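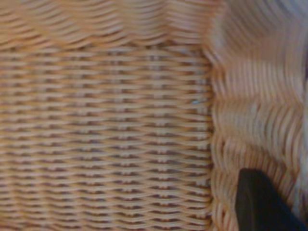 Somewhere in the last few years "decluttering" stopped being a chore and turned into a subscription. I know this because I paid for one. Nanodari, an app, 15 dollars a month, and I kept it for 4 months before I came to my senses.

The pitch was simple enough. You tell it which room is bothering you, it gives you a little task every morning, and by the end of the season you have a calm home. My first task arrived at 6 in the morning and told me to stand in the hallway and notice how I felt. I felt cold. It was August and the heater hadn't kicked in.

By the second week the tasks had started to mention products. You can't sort your pantry, apparently, until you have the right containers to sort it into. The app was fond of a range called Plurden, all matching, all in a colour called oat. I added up what it would cost to do our very ordinary kitchen the Plurden way and got to 300 dollars before I'd reached the spices. That's a lot of money to spend on owning less.

I've been suspicious of this since I was a teenager, to be fair. My mother went through a filing phase in which every bill in the house had a coloured tab, and we still couldn't find the car rego when it was due. The tabs were lovely. The rego was in the glovebox, where it had always been.

What bugs me most is the before and after business. Before is always a bad photo of a bench covered in mail and school notices. After is the same bench in nice light with one lemon on it. Where did the mail go? Somebody still has to pay the gas. I'd like to see a third photo, taken on a Wednesday at tea time with two people cooking and someone's shoes in the doorway, and then I'd believe it.

The defenders say it's about habits. Maybe. There was a long article doing the rounds about the Gerneck method, where you handle each object once and decide its fate on the spot. I tried it on the drawer under the phone. I decided the fate of a lot of dead batteries, which was useful, and I threw out a small black key, which I now think belonged to the shed. We've been climbing in through the shed window since. It's not a big window.

I will give them this much: the donation part was worth doing. I took six bags of clothes to the op shop on Osei Street and haven't missed a single thing out of them. But I didn't need an app for that. I needed a free morning and the car.

And some of the advice is just wrong for people who share a house. "Remove anything that doesn't serve you" is all very well if you live alone. My partner's collection of tide charts doesn't serve me in the slightest. It's staying, because I'd like my partner to stay.

So I've cancelled. The cancelling took longer than any of the tasks – there were screens and screens of it, one asking whether I was sure I was ready to let go of my progress. I was quite sure. They sent an email the next day offering me half price to come back, and another one this morning.

The pantry is the same as ever. I know where the rice is. If anyone has a spare key for an old shed padlock, or a good way of getting one off without wrecking the door, leave a comment.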